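Nukden squeaky bottle, three stars

The dog has had this for 36 days, a house record. The label promises a "lifelike squeak", though like what life I couldn't say. It went through the wash in May and came out duller and, sadly, louder.
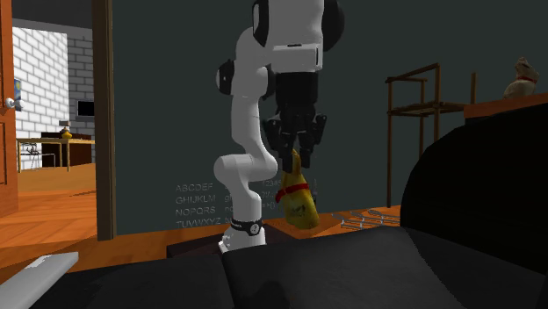
Squeak aside, the shape is the thing to check before you buy. Anything with a narrow top and a wide, rounded bottom, like the yellow one with the red band, is easy to pick up and rolls under the sofa – ours lives there. Clivgate do a square one for 40p more.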